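The Reson Line

The request came back from Clovside a second time with the same note in the margin: justify per unit.

Faustine Hervieu opened the spreadsheet and added a column. The refurbishing floor at Cinstead had cleared 2,483 desktops since April. Each one had been opened, stripped of its memory, tested, refitted and closed by hand. She had the labor figure for every step, and she had the error figure, which Clovside had never asked for.

"They want it by five," said Gil-soo Kong. He had the quote from Avram open on the other screen. It listed an arm, a controller, two sets of fingers, a mounting plate and a line marked Integration that was larger than the arm.

"What does integration cover?"

"Four visits and a phone number."

"Take out two visits."

"Then we write the insertion routine ourselves."

"We're writing it anyway."

He took out two visits. The total dropped below the limit at which a second signature was required, then rose above it again when the sheet added freight.

She read down the spares. The quote assumed one set of fingers per year. Her own estimate was three, based on the edges of the memory slots and on what she knew about the people who would be loading the fixture at the end of a shift. She typed three. She moved the wrist camera from Options to Required and struck the extended warranty, which excluded wear parts, collisions and software.

"Payback?" she asked.

"Nine months if it does 52 machines a day. If it does 40, it never pays back before the lease ends."

"What did the trial unit do yesterday?"

"Seven."

"Out of what?"

"Out of seven. It was slow."

She considered which number Clovside would read first. In her experience it was the one at the top left. She put the seven there, with the hours beside it, and moved the payback table to the second page. Under Risks she wrote that cycle time had not been shown, and that placement had. Then she deleted "had been" from another sentence to bring the summary back to a single page.

Gil-soo asked whether she wanted to name the project. The form had a box for it and would not submit with the box empty.

"Call it Reson. It's what the fixture drawings say."

At 4:40 he went down to the floor to start another run, so that the last row of the log would be from the same day as the request. She left the sheet open and followed him with the cost code written on the back of her hand.
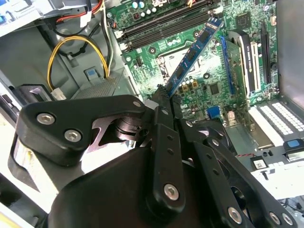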